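Search the forum Go

Audiobook chapters play out of order after download
Posted by Nermina Janevski in December - 2 replies - 1,321 views

I downloaded The Stamura Lighthouse (Mevadthorpe edition) as separate MP3 files. On my player, chapter 10 comes right after chapter 1. The files play in order on the website. Is there a setting for this?

eler_reader
Mine did that too. I just used the app.

Popescu
The player sorts file names as text, one character at a time, so 10 lands before 2. Rename the files with leading zeros: 001, 002 and so on. Three digits cover any book under 1,000 chapters. If the order is still wrong, the player is reading the track tag - open the files in a tag editor and number that field the same way.

Shares 2 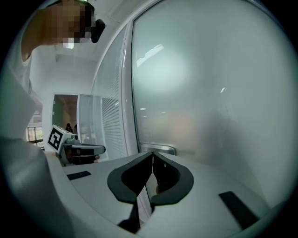
Copy the files back in one batch afterward, then rescan the library.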